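Futari Small Things

README for the Futari object set, kept by Hina Rajput

Futari is a collection of small everyday objects on plain tabletops: 368 pictures of 30 things you could find in a kitchen drawer, a toy basket or the bottom of a toolbox. I love this stuff. A clothespin has a better shape than most sculpture, and I have wanted a place to keep track of all these little objects properly for years. Now there is one, and you're welcome to dig through it!

What's in the box

Everything in Futari is small enough to pick up with one hand. I sorted the objects into loose families, mostly so I could find them again on the shelf.

Kitchen: measuring spoons, a lemon squeezer, a bottle stopper, a tea strainer, a silicone brush, two egg cups that don't match.
Play: the yellow bone, a rubber ring, a wooden top, a stacking cup, a foam ball with a bite out of it.
Desk: binder clips, a tape dispenser, a pencil sharpener, a glue stick, a stubby ruler.
Workshop: small screwdrivers, a putty knife, a hose clamp, a spring clamp, a tape measure.
Odds and ends: clothespins, a door wedge, a shoehorn, a bar of soap (replaced once, it got used).

The families are for people. If you are training or testing something, please use the object names, which are one per thing and never change. I moved the spring clamp from desk to workshop halfway through and felt very smug about having kept names and families apart.

How objects were chosen

I wanted shapes that give people something to talk about. Some are easy to name from any side. Others turn into a puzzle the moment you see only one end, and those are my favorites. The bone is a great example: two round lobes with a dip between them at the end, and a long smooth shaft. Show somebody the end alone and you'll hear "heart," "tooth" and "mitten" before you hear "bone."

Color got nearly as much thought as shape. There are strong solid colors (lemon yellow, a very loud red, a green I can only call cafeteria) and there are also clear, gray and beige things that sink into whatever they're lying on. The tea strainer disappears beautifully. I tried not to let one family hog all the bright colors, although Play got more than its share.

No food, no medicine packaging, nothing with a person's name on it. Mullero, who make the stacking cup, have their name molded into the bottom. I left that alone.

The tables

There are 2 tables in Futari, and I have grown fond of both.

Dumance is the white one. It's glossy, with a thin black strip at the edge and a narrow beige ledge past that. It has fine scratches and small dark specks, and I didn't polish or retouch any of them. The ceiling light shows up in the surface as a pale streak in many views. If you are counting or outlining objects, watch that streak! A first pass of mine kept outlining it as a ruler.

Ghauri is the dark one, matte, with a soft grain. Shadows are harder to see on it and pale objects look terrific.

Small tools and bits sometimes rest near the edges of a table. They are part of the set and they get labels too, marked as "nearby" so you can drop them if they aren't useful to you.

How the labels work

Each picture has a short text record beside it. The fields are:

name: the object's everyday name, lowercase, no brand.
family: one of the five above.
color: one main color word, plus a second if the object really needs it.
table: dumance or ghauri.
nearby: other loose objects you can make out, or "none."
partial: yes if any of the main object is out of view or covered.
note: anything a person looking at it would want to mention.

Color words come from ordinary speech. I used "lemon yellow" and "mustard" in early records and then folded both into "yellow," with the finer word moved to the note. If you find a "mustard" that escaped, send it my way.

Partial is deliberately generous. If one corner of the putty knife is hidden, it gets a yes. I had a stricter rule at first and spent a whole Tuesday arguing with myself over the shoehorn.

Splits

I set aside 90 pictures for testing and left the rest for whatever you like. Both parts contain every object and both tables, so the test part tells you how well something handles familiar things in new positions. It won't tell you how it does with an object it has never met. For that you'd want to hold out a few names yourself, and I'd suggest taking one from each family so you don't lose all the tools at once.

Good uses

Naming small objects, learning color words, working on outlines over shiny surfaces, sorting games, and describing one object in relation to another ("past the edge," "next to the clamp"). A friend used the Kitchen family to make a matching game for her kids and it was a hit. The egg cups caused a fight.

Things to know before you start

The set is small, and it reflects my shelves. There are lots of clips and hardly any fabric. Soft things that change shape are nearly missing, apart from the foam ball.

Sizes are not recorded. I measured everything once with the tape measure, which is itself in the set, and then lost the paper. Please don't work out real sizes from the pictures.

Two objects count as one name in a single case: the egg cups are both "egg cup." Everything else is its own thing.

Glare on Dumance and low contrast on Ghauri both cause real trouble. I think that makes the set more fun, but plan for it.

Changes

September: renamed "spatula" to "putty knife" everywhere, fixed swapped table names on the rubber ring, added nearby labels for small screwdrivers, retired the cracked bottle stopper and relabeled the new one.

Before that: first full pass over all the records, plus a lot of coffee.

A sample record

name: yellow bone
family: play
color: yellow
table: dumance
nearby: screwdriver
partial: yes
note: lemon yellow, lobed end showing past the black grips. Small screwdriver on the beige ledge, black handle with orange inserts, tip toward the black strip. Light streak on the left.

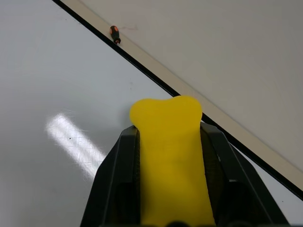 Corrections and contact

Write to Hina Rajput through the Futari project page. Put the object name in the subject line and tell me which field looks wrong. Suggestions for new objects are very welcome, especially soft ones, and I'm still looking for a good wooden honey dipper.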